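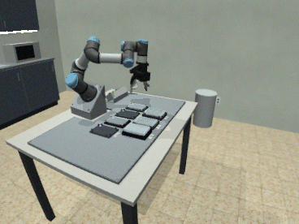

The simulated tray-sorting cell shown at the Prondeck open day, with the gripper clear of the trays.

Prondeck opens its simulation work to visitors

Prondeck held an open day on 25 January 2021 to show how it prepares handling tasks for robotic arms before any hardware is installed. The demonstration used a rendered version of a small work cell, in which an arm with a two-finger gripper works over a table of low, squarish trays. Visitors followed the runs on two wall screens and could call up the joint values at any point.

The software, called Ketis, calculates the motion of the arm and the contact forces between the fingers, the trays and the mat. The same control program is later loaded onto the physical arm with no changes to the task logic. Only the calibration file is replaced.

Ataahua Pirihi, who leads the simulation group, ran the session. She began with the arm standing over the far part of the table and the fingers open, then stepped through one pick at reduced speed. The approach is vertical for the last part of the travel. Closing force is set before contact and is not corrected during the grip.

"The trays are low and they sit close to one another," Pirihi said. "Most of our failures come from a finger touching the neighbor on the way down. In the simulator we can see which finger, and at what height."

The trays in the demonstration have either dark or pale tops and are set out in two columns running toward the far end of the table, with small labels on the mat beside several of them. The near part of the mat is left free as the set-down area. In the task as written, the arm takes a tray from a column, carries it toward the front and releases it square to the edge of the mat. A release more than a few degrees out of line is logged as a fault, even if the tray lands flat.

Prondeck reported 1,861 simulated runs of the task since the start of January. Of these, 112 ended in a fault. The largest group was finger contact with an adjacent tray, followed by slips during lifting. Tray positions were shifted slightly at random between runs, and surface friction was varied within limits measured on sample parts supplied by Clotex, which molds trays for laboratory equipment and is paying for part of the work.

The room around the table is modeled as well. It has kitchen cabinets along one side, a microwave on the counter, a tiled floor and a bin against the wall. Pirihi said the surroundings matter when camera images are used to locate the trays, and that lighting and shadows are changed from one batch to the next. The arm's own shadow falling across the mat had caused false detections in an earlier version of the vision module. The current module, Esteban, was trained with those shadows included.

Questions from visitors dealt mainly with accuracy. One asked how closely the simulated grip matches a real one. Pirihi answered that position agrees well and that friction does not agree as well, particularly for trays with a textured top. Prondeck repeats a sample of each batch on a physical arm and compares the results by hand. The last such sample covered 310 picks, and the report is to be given to Clotex before publication.

Another visitor asked about cycle time. The group has not yet tuned the program for speed, and one full pick and set-down now takes some 14 seconds. Pirihi said the wrist rotation before release accounts for a large share of that and could be overlapped with the carry movement.

In the second half of the session, visitors were able to change the tray spacing from a keyboard and restart the run. At the closest spacing the planner refused the pick and reported that no clear approach was available. It did not try a tilted approach, a function that is present in Ketis but switched off for this task.

Prondeck plans to add stacked trays to the task next. The tray models and the fault list from the demonstration can be requested from the simulation group. The vision module is not part of the package.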